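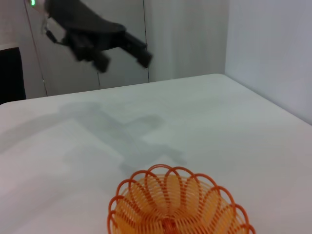 Which finish suits a work table that has to stand close to the walls of a small room?

A pale, matt finish is the better choice in most small rooms, provided that the ceiling light is even and that the surface is wiped down often enough for marks not to build up.

4. Tables against walls

4.1 Scope of this section

Section 3 dealt with tables that can be approached from every side. The present section considers those placed close to one or two walls, an arrangement found in 40 of the rooms visited. Such tables are used for sorting, wrapping, light repairs, paperwork and the laying out of small items before they are put away. They are seldom moved once in position, and the people who use them tend to regard their place as fixed.

Three properties were recorded for every table: the colour of the top, the degree of shine, and the treatment of the corners. The room was recorded separately, with attention to the direction of the light and the distance between the far edge of the top and the wall behind it. Height was noted but is discussed in Section 6, together with seating.

Figure 7. White table with a smooth, matt top and a rounded corner. The light on the surface is even, with a soft grey shadow and no strong reflections.

4.2 Colour and shine

White and light grey tops were the most common in the sample. Users gave different grounds for preferring them. In the Clukley rooms the preference was mainly a matter of habit, as earlier furniture had been white and replacements were ordered to match. In the Stallik rooms, where small parts are sorted by hand, users stated that dark items were easier to find on a pale ground. The same users accepted that clear and white items were harder to find, and several kept a sheet of coloured card to hand for that purpose.

Shine mattered more than colour. A glossy white top under a ceiling light produces a bright patch which moves as the user moves, and users of such tables were often observed to shift an item to one side before reading a label on it. On matt tops this was seldom observed. The table in Figure 7 is of the matt kind, and its surface shows a very faint cool tint. Small differences of tint of this sort had no effect that the study was able to detect, and the categories "white" and "light grey" were therefore merged for the analysis in Section 5.

Shadows were treated as a separate matter from reflections. Anything held over a table under an overhead light will darken part of the top. Where the light comes from a broad source, the shadow is pale at its margins and an item lying inside it can still be seen. Where there is a single bare lamp, the shadow is hard and dark, and users lean back or turn the item towards the light. The shadow visible in Figure 7 is diffuse, and was classed as "soft" under the scheme given in Appendix B.

4.3 The far edge

The far edge of a table set near a wall presents a difficulty of its own. If a gap is left, small items fall through it and have to be fetched from the floor. If the table is pushed fully home, the wall is marked by whatever is slid against it, and cleaning cloths do not reach the last strip of the top. Both complaints were made frequently, sometimes by different users of one table.

A gap wide enough to admit a hand was preferred by those responsible for cleaning. Those who used the table for sorting preferred no gap. At De Bruijn a strip of soft trim had been fitted along the back of each top, which closed the gap without fixing the table in place. The trim had come loose at the ends in two rooms and had been pressed back by hand. Interviews suggest that it was well liked, although cleaning staff pointed out that crumbs and dust collected underneath.

In the case shown in Figure 7, the table appears to stand close to the walls. The width of any gap cannot be read from the figure and is not included in the table of distances.

4.4 Corners

Rounded corners were recorded on 50 tops. They are commonly chosen for safety in rooms where people pass close by, and it was expected that they would matter little on tables kept near a wall. The records do not fully support that view. A table in a small room is usually passed on at least one side, and the outer corner is the part most often brushed by clothing, bags and trolleys. Square corners in this position were chipped more often than any other part of the top.

One drawback of the rounded corner was raised by Yvette Girard in her comments on an earlier draft. Trays and boxes placed flush with both edges overhang at the curve, and a heavy box may tip if it is pushed from behind. The point was checked against the 1,763 entries in the observation log. Overhang was noted in a number of entries, chiefly on the Skumanora tables, which have a wide curve and a shallow top. No entry records a fall from this cause, but the log was not designed to capture such events and the absence should not be given much weight.

4.5 Cleaning

Smooth matt tops were wiped with a damp cloth in all rooms where a routine was in force. Pencil, tape residue and the blue ink used for parcel labels were the marks most often reported. Pencil was removed without difficulty. Tape residue was not, and in some rooms it had been scraped with a ruler, leaving a shiny line that could be seen from the door when the light was low.

It is recommended that scraping be avoided on matt surfaces and that residue be softened with warm soapy water before wiping. Where a table stands near a wall it should be drawn forward for this purpose at regular intervals, the length of which will depend on use. The Clukley rooms follow a monthly routine, with a longer clean in August when the rooms are closed.

Related sections
Section 3: Tables with open access on all sides
Section 5: Surface colour and time taken to find small items
Section 6: Table height, stools and standing work
Appendix B: Classes of shadow and reflection

Contact the editorial office | Copyright and reuse | Page last revised Tue 20 March | Back to top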